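Notes for the evening talk, community pottery class, July

Open with the mug. Hold it up, let people see the handle! Say hello from Gifty and thank Ginette Rey for the kiln time before I forget, which I did last year.

First thing I want to get across: glaze is much more forgiving than beginners think. When I started I threw out a whole shelf of pots over pinholes, and I'd love to have every one of them back. (Pause here, someone always groans.)

Then the test tiles. I've made 301 of them, and yes, they're all numbered. Tell the story of tile 300, the green one I got by mixing up two jars - I tried for a whole winter to get that green again and never did. Pass the box around and ask people to keep them in order, please please.

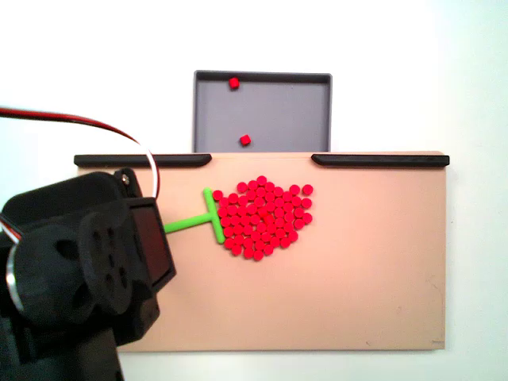

So once you have your tiles, write everything on the back. Clay, glaze, number of coats, where it sat in the kiln. Use an underglaze pencil, as regular pencil burns right off. I learned that with a full load and it still stings a little.

Next, thickness. Two coats on the inside, three on the outside, and stop well short of the foot. Crescencio asked last time about dipping versus brushing, so give that a few minutes. I brush, he dips, we've both made lovely bowls and we've both glued a pot to a shelf.

Slow down for the part about layering! White over dark brown is my favorite thing in the world right now. The white breaks along the rim and runs into the grooves and you get these soft little rivers. Show the two bowls side by side, the Flondby clay one first.

Questions until 8:30. If it's quiet, ask who has a pot they're scared to glaze. Sign-up sheet for the next firing is by the door.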